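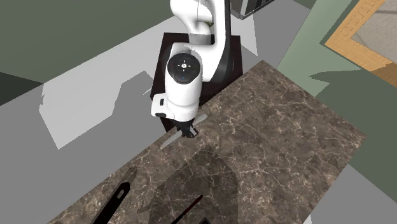
Can you bring back hazy plastic headlights without taking them off the car?

Most of the time, so long as the haze is on the outside of the lens. If there's fogging on the inner face, the housing has to come out.

August 8, 2026

Got both lamps done on the Skolley wagon today and I am so pleased with how they came up! When the car arrived in April I had pretty much decided to buy a used pair, but the good ones cost more than I wanted to spend and the cheap ones looked as yellow as mine.

Washed the front end first, then two layers of tape all the way around each lens. I skimped on tape last time and put a nice dull crescent in the fender paint, so lesson learned.

Driver's side: started too fine, wasted 11 minutes getting nowhere, and went back to a coarser sheet. Plenty of water, straight strokes side to side, then up and down with the next grit so the old scratches show. The runoff was thick and yellow to begin with, then went milky – that's the old factory coating coming away, and it's a great feeling when the color changes.

Passenger side went much quicker. There's a stone chip low on the outer corner that I left alone. It's deep, and chasing it would put a dip in the lens.

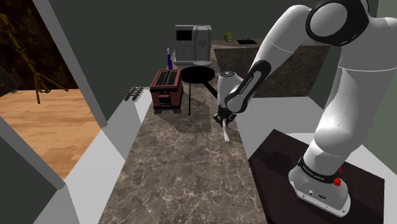 Stankevičius

Polishing: foam pad on the small drill, slow speed, Prarmont compound. Kept the pad moving the whole time. I stopped for a second near the turn signal and could feel the plastic getting warm, so I backed off and let it sit. No mark, luckily.

Clear coat is the Zikus wipe-on. It goes on beautifully if you don't fuss with it – one pass, overlap a little, walk away. I did go back over one streak on the driver's side and of course made it worse. You can only find it with a flashlight, but I know it's there.

Used up: one sheet of each grit, half the tape roll, 50 ml of compound.

Still to do:
Recheck the aim against the garage door. The driver's side looks high to me.
New bulbs, both sides together.
Order another bottle of the Zikus, mine is nearly empty.
Keep the car out of the rain overnight.

If anybody wants to try the leftover compound on tail lights, it's on the shelf with the pads. I'd love to know how it does on red plastic.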